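Search this list Go
List home | Threads | Latest | Older | Join | Log in

Subject: Re: [Judby bakers] rye starter gone sour, and the swap day
20/04/2019

Quick one as I've got two loaves in and the timer is going to go any minute.

> My rye starter has gone very sharp, almost like nail varnish,
> and the last three loaves came out flat with a gummy line along
> the bottom. I feed it once a day, equal flour and water, and it
> lives on top of the boiler. Should I throw it away and start again?
> Also is the Ollutberg recipe meant to be that wet?

Don't throw it away! It's hungry, that's all. Top of the boiler is far too warm for one feed a day, it'll have eaten the lot by teatime. Move it somewhere cooler, the back of the worktop will do. Then twice a day for three or four days, keep a spoonful, tip the rest, feed it well. The smell goes. Mine was just as bad last October and it's fine now.

Gummy line – could be the starter, could be cutting it too soon. How long do you leave it? Rye wants a whole day, wrapped in a tea towel. I know. I can't wait either half the time.

And yes, the Ollutberg one is meant to be wet. More like thick porridge than dough, you'll never knead it so don't try. Wet hands, scrape it in the tin, smooth the top, done. What I use:

400 g dark rye
125 g starter, fed the night before
37 g treacle
teaspoon and a half of salt
warm water till it drops off the spoon, slowly

Grease the tin more than you think. I skipped the caraway last time and didnt miss it but the rest of the house did. Hot oven for the first quarter hour then turn it right down and give it another 50 minutes or so. If you've got a probe it wants to be 98 in the middle. Thick crust is normal.

Someone asked about flour too. The Clukon dark rye is coarser than the one I used to get and drinks more, so hold off judging the dough for ten minutes after mixing. I got mine in the big sack and split it, still got some if anyone wants a bag. Bring a tub with a lid please, not a carrier bag, I'm still finding flour in the car.

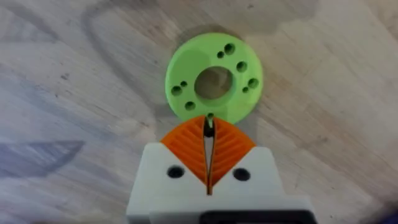
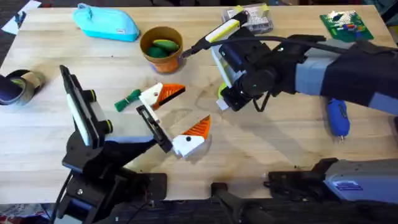

SWAP DAY

Still on, usual hall, doors at ten. Bring one thing baked and one thing in a jar if you can. Labels with nuts / milk / egg on, properly readable this time. Đàm café are doing the tea and have offered their spare proving baskets, first come first served.

There are 82 of us on the list now so if even half turn up we'll want more tables, shout if you have a folding one. And if you want some of my starter say so by Thursday so I can feed up enoguh.

Right, timer. Will answer the crumpet question tonight, it's the pan I think, you're having it too hot.

Previous | Next | Reply to list | Back to threads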